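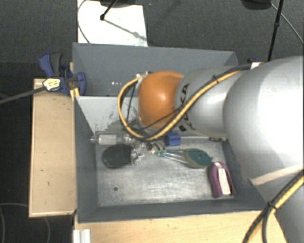 How to clean and oil a western bridle

A bridle that is used every week needs a full cleaning two times a year. I do mine in May and again after Christmas. The work takes 60 minutes if the leather was wiped regularly, and much longer if it was not.

What you need: saddle soap, two sponges, a soft toothbrush, pure neatsfoot oil, a piece of old wool and some dry cloths.

First, write down which holes the buckles are in. Then take the bridle completely apart, also the reins and the curb strap. Put the bit in a bowl of warm water while you work on the leather.

Wipe off the dust with a damp cloth. Take very little water on the sponge, rub it on the soap and work in small circles until you have a thin foam. If the foam is big and white, you have too much water. The dirtiest places are the folds where the cheek pieces go around the bit, and there I use the toothbrush. Remove the soap with the second sponge.

Let the parts wait for 30 minutes, away from the stove and out of the sun. The leather should be still a little cool to the hand when you begin with the oil.

Put the oil on the wool and never directly on the strap. Start with the rough side, which takes it better. One thin coat is enough for most bridles. My teacher, Stelios Manolakis, gave two coats only to leather that felt stiff when he bent it over his finger. Too much oil makes the reins soft and heavy, and it cannot be taken out again.

Leave everything flat overnight. In the morning, polish with a dry cloth and look at each stitch near the buckles. If you can move a thread with your fingernail, bring the strap to a saddler before you ride with it.

Dry the bit well, put the bridle together and check your note for the holes. Leather may stretch a little after oiling, so try the bridle on the horse and correct the cheek pieces if necessary.

Melina Christodoulou
30 December 2025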